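How to check your tyres and reset the pressure warning light

The pressure warning light on most cars looks like a horseshoe with an exclamation mark inside. If it comes on, or if you have not looked at your tyres since last winter, set aside half an hour and work through the steps below. You need a pressure gauge, a pump and the handbook.

Before you start

Park on level ground and let the tyres cool. Three hours is enough. Driving warms the air inside and pushes the reading up, so a tyre that looks fine straight after a trip to Mekthorpe may be low the next morning. Early morning is the best time.

Find the right pressure

Look for a sticker on the driver's door frame or inside the fuel flap. It usually gives two sets of figures, one for normal use and one for a full load. Front and rear are often different. Do not use the number moulded into the side of the tyre, as that is a maximum.

If your gauge reads in kilopascals and the sticker is in bar, divide by 100. A reading of 200 on the gauge is 2 bar. Some compact spare wheels need much more than the road wheels, so check the spare separately.

Check and fill

1. Unscrew the valve cap and put it in your pocket.
2. Press the gauge straight on to the valve. A short hiss is normal, a long one means it is not seated.
3. Take the reading twice.
4. Add air in short bursts, checking between each. If you go over, press the pin in the centre of the valve to let a little out.
5. Put the cap back on, finger tight.

I use a Firulier foot pump with a dial on top. The dial reads slightly high, so I still finish with a hand gauge.

While you are down there

Look across the tread for nails, cuts and uneven wear. Worn edges with a good centre usually mean the tyre has been run too soft. A worn centre points to too much air. Wear on one side only needs a garage with alignment equipment - the one I go to is on the Effiong trading estate, and they print the before and after figures.

Reset the light

Cars with a sensor in each wheel often clear the warning by themselves after a few miles. Cars that work it out from wheel speed need to be told that the pressures are now correct. Switch the ignition on, find the tyre menu or the reset button (often low down by the steering column or in the glovebox), and hold it until the light flashes or a message appears. Then drive normally for a while so the system can learn. The handbook gives the exact steps.
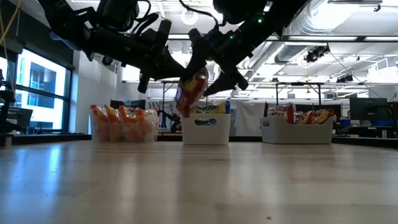
Shu-fen Fu wrote that her light came back on twice after a reset on the Soston road, and the cause was a leaking valve on the rear nearside wheel. She found it by brushing soapy water over the valve and watching for bubbles. A new valve was fitted the same afternoon.

If the light flashes for a minute when you start the car and then stays on, the fault is more likely in the system than in the tyre. Sensor batteries do run down. Check the pressures by hand anyway, then have the sensors read at a garage.

Repeat the check once a month and before any long drive. In November, when the nights turn cold, expect to add a little air to all four.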